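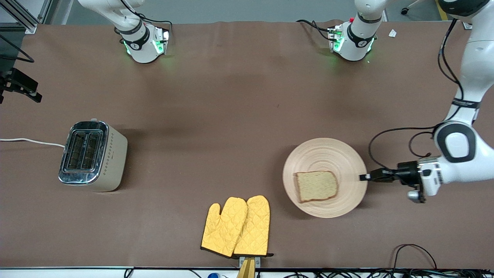

Predia Magazine | From the Manipulation Team

Three grippers and a slice of bread

Santeri Kinnunen keeps the bread in a drawer under the bench. It is plain square sandwich bread, the cheapest the store carries, and his team goes through a lot of it. For most of this spring the job has been to find out which gripper the company should put on its two-arm kitchen setup, and the test they keep coming back to is breakfast.

The task sounds easy. Pick a slice up off a plate, put it in the toaster, push the lever down, take the toast out. A person does it half asleep. For an arm with two fingers, the first step is the worst one. The slice lies flat, it is soft, and the plate has a raised rim, so the fingers have to come in over the edge at a shallow angle and get hold of the crust without crushing it. The plate the team uses is round and light tan, with ridges running in circles out to the rim. A smooth plate would let the bread slide when it is pushed. Kinnunen says he picked the ridged one on purpose.

"If it only works on a smooth plate, I don't want to hear about it," he says.

Three grippers made the shortlist. The Zoltard has wide rubber pads and a strong grip. The Kubíček has slim, stiff fingers. The Rolska uses soft fingers that bend around whatever they touch.

The Zoltard was the favorite going in. It had done well on cups and jars, and it never dropped a plate. On bread it left dents, even with the force turned down to the lowest setting, and the pads were too thick to get under a slice. It also would not fit into a toaster slot next to the toast.

The Rolska was gentle. It picked up fresh slices better than the other two, but it was slow, and the fingers folded when they met the edge of the slot. The team ran it for 2 weeks before moving on.

The Kubíček ended up with the most time on the arm. Over 817 logged attempts it did well on the crust side of the slice and badly in the middle, where the crumb tears. Most of the gains came from changing the approach path and leaving the hardware alone. Slowing the last 40 millimeters of travel helped more than any new fingertip the team printed.

The wrist camera caused its own trouble. Once the fingers are low over the plate, the view of the bread is narrow, and a chrome toaster gives back reflections that the software sometimes took for edges. A second view from a fixed camera fixed most of that.

Oven mitts come next. The plan is to have the arms lift a mitt off its holder at the edge of the table and hand it over. Quilted cloth folds in ways bread does not, and Kinnunen expects the Rolska to get another chance there. Those trials are set for June.

The grippers themselves take a few minutes to swap. Calibrating the arm again afterward takes most of a morning, and the team is now looking at quick-change plates to cut that down.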